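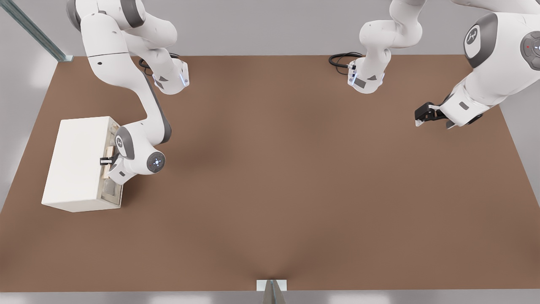
Mientras las dos bases no compartan el mismo origen de coordenadas, cualquier ajuste en las pinzas es tiempo perdido, sostuvo Hajnalka Lakatos en la presentación de la nueva configuración de la celda bimanual simulada del Centro Pilulov. Lakatos pidió además que el orden de los ajustes quede por escrito y que se aplique igual en todos los turnos.

El Centro Pilulov de Automatización comunica que el 7/7/23 concluyó la revisión de su celda virtual de manipulación doméstica, compuesta por dos brazos con pinza paralela que trabajan sobre una misma mesa. La revisión se realizó con la asistencia de la firma Bidanent, encargada del mantenimiento del entorno de simulación, y afectó tanto a la posición de las bases como a los parámetros de contacto de los dedos.

El procedimiento aprobado consta de 2 fases. En la primera se restablece el origen común de los brazos y se comprueba que ambos regresan a la postura de reposo sin invadir el espacio de trabajo del otro. En la segunda se ajustan la apertura, la velocidad de cierre y la fuerza máxima de cada pinza, siempre con un brazo detenido mientras se verifica el contrario. Cada ajuste se valida con una serie de 500 ciclos, cuyo resultado se incorpora al registro de la celda.

Durante los trabajos se examinaron 3.957 ciclos archivados desde octubre. En 266 de ellos el sistema había anotado una penetración de los dedos en el objeto superior a la tolerancia admitida, defecto atribuido a un valor de rigidez heredado de una versión anterior del modelo de pinza. El valor ha sido corregido en la biblioteca Skistel, de la que se cargan los objetos y las herramientas de la celda.

La prueba con la tostadora recibió un tratamiento específico. La ranura deja poco margen lateral a los dedos, y una rebanada de pan sujeta con fuerza excesiva se desplaza respecto de la orientación prevista al abrirse la pinza.
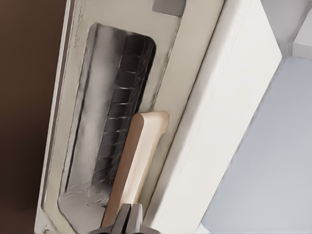
Por este motivo se ha fijado para dicha tarea una fuerza de cierre inferior a la general y una apertura en dos tiempos, con una pausa breve antes de la retirada vertical del brazo. Los tiradores conservan los parámetros ordinarios, si bien deberá comprobarse la alineación de la muñeca cada vez que se modifique la posición de una base.

El Centro recuerda a los equipos usuarios que los parámetros guardados localmente con anterioridad a la revisión dejan de ser válidos. Quienes dispongan de configuraciones propias deberán cargar de nuevo la biblioteca y repetir la fase de origen antes de lanzar cualquier serie. Las incidencias se remitirán a la unidad Quispe, responsable del registro de la celda, con indicación del brazo afectado y del número de ciclo.

La guía de ajuste, en su versión actualizada, puede consultarse en el área de documentación técnica del Centro. La próxima verificación de los orígenes se efectuará en octubre.

Inicio Noticias Agenda Documentación Contacto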